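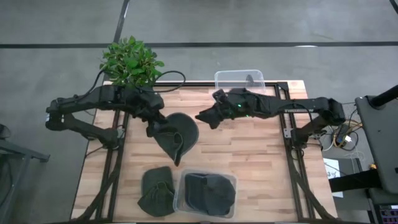
4.2 The Hat as a Storage Problem

Winter Wares / Household Textiles / Working Papers / Section 4

Last updated: October

Shirts have a literature. Towels have several, and fitted sheets have something closer to a body of grief counseling. The knit beanie has been left to fend for itself, presumably on the grounds that anyone can put a hat in a box. Our survey of the Irnness winter lending closet suggests otherwise. Of 1184 hats logged on return, 173 came back to the shelf in a state that Ibarra, who did the logging, entered as "wad."

A beanie is a tube closed at one end, and it has no corners to line up. Laid flat, it offers the folder a crown that is thicker than expected and a cuff that wants to roll. We considered three treatments: the half fold, in which the crown is brought down to the cuff; the pouch, in which the hat is tucked into itself; and the drop, in which the hat is let go over the bin and the matter is considered closed. The drop was by far the most popular with our own research staff.

Dark hats bring a further trouble. Green, charcoal and navy part company readily enough in daylight, but by four in the afternoon in October they had become a single color, and our sorting records from that hour should be read with some charity. Duda proposed sorting by touch. Vergara sorted by touch for one afternoon and asked to be moved to scarves. 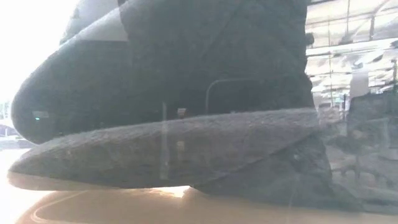 Figure 4. Dark gray, fuzzy material at close range above a tan tabletop, its rounded edge toward the left.

Surface matters more than the folding guides admit. A napped hat grips its neighbor, so a pile of them holds together well and comes apart badly. Smooth acrylic does the opposite and slides off the pile when a door closes down the hall. For the remaining trials we kept to one hat per clear bin, a luxury that the Prondo closet, with 60 bins and a waiting list, declined to adopt.

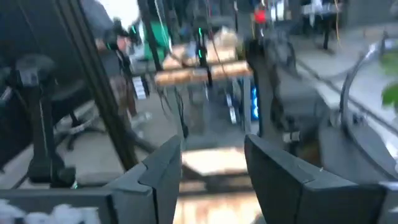 4.3 Bins, and What Goes Wrong with Them

Clear plastic was chosen so that borrowers could see the contents without lifting anything out. They lifted everything out anyway. A half-folded hat survived about seven such inspections before it reverted to its natural form. The pouch lasted longer, though Ekwueme notes that several borrowers took it for a mitten.

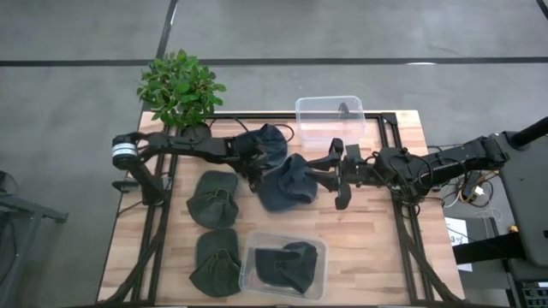
Should a beanie be folded at all if it is going into its own bin?

Only if the bin is tight. With room to spare, lay it in flat with the cuff down and leave it alone; a fold adds a crease across the crown and saves space that was already going unused.

Contact: Trinidad Domínguez, Huenchumán Textile Papers | Copyright Avberg Press | Back to top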